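Frequently Asked Questions – Femmont Seed Library

On this page we collected the questions which we receive most often by e-mail and at the desk. If your question is not answered, please write to us and Qusai Jaber will reply to you, usually in the same week.

What is a seed library?

It works in a similar way as a library for books. You take seeds in spring, you grow the plants, and after the harvest you bring back a part of the new seeds. The next person can then grow the same variety. We keep vegetables, herbs and flowers, all of them old or local varieties.

Do I have to pay?

No. Membership is free and the seeds are free. If you want to give us something, we are always happy about clean paper envelopes.

Who can become a member?

Everybody who has a garden, a balcony or a sunny window. Children can join together with an adult. You do not need to live in Femmont, but you must pick up the seeds in person, we do not send them by mail.

How many packets can I take?

Each household can take up to 14 packets in one season. Please do not take more than you can really sow. Seeds in a drawer do not help anybody, and we have some varieties of which we own only a small jar.

Which varieties do you have now?

At the moment the catalog has 115 varieties. The printed list lies on the desk and is updated every October, when most of the returns have come in. Beans and tomatoes are the largest groups. For carrots and onions we have very little, they need two years to make seeds and few members have the patience.

I never saved seeds before. What should I start with?

Start with beans, peas, lettuce or tomatoes. These plants mostly pollinate themselves, so the children look like the parents. Please leave squash and pumpkins for later – they cross very easily with those of your neighbor, and the result can be bitter. A bitter squash must not be eaten.

How do I save tomato seeds?

Choose a ripe, healthy fruit. Squeeze the seeds with the juice into a glass, add a little water and leave it for 2 days in a warm place. It will smell, this is normal. Then rinse the seeds in a fine strainer and spread them on a plate to dry. Do not use kitchen paper, the seeds stick to it and you will not get them off again.

When are seeds dry enough?

A bean should break when you hit it with a hammer. If it becomes only flat, it needs more time. Small seeds should run freely between the fingers and not stick together. Never dry seeds in the oven, even on the lowest setting.

What must I write on the envelope?

The name of the plant, the name of the variety, the year of the harvest and your own name. If you are not sure about the variety, please write "unknown". It is much better for us than a wrong name, which can stay in the collection for years before someone notices it.

Can I bring seeds from the supermarket or from hybrid plants?

Please not. Hybrid varieties (on the packet it says F1) do not stay the same in the next generation. From a bought vegetable we also cannot know with what it was crossed.

My plants died. What happens now?

Nothing happens. Every gardener has a bad year with snails, hail or a vacation at the wrong moment. Tell us shortly what went wrong and take new seeds next spring.

How long can seeds be kept?

It depends on the plant. Parsnip and onion are good for one or two years, beans for three or four, and tomatoes often longer. Keep them dark, cool and dry, best in a glass jar with a good lid. Before we give out old seeds we put 30 of them on damp paper and look how many sprout.

Can I sort my seeds at your place?

Yes, there is a long table next to the desk which you can use during opening hours. Please bring your own envelopes and a pencil – ink becomes pale with time.

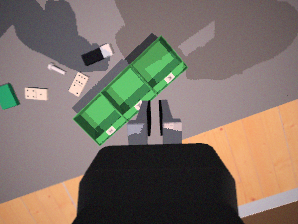 Green tray with three compartments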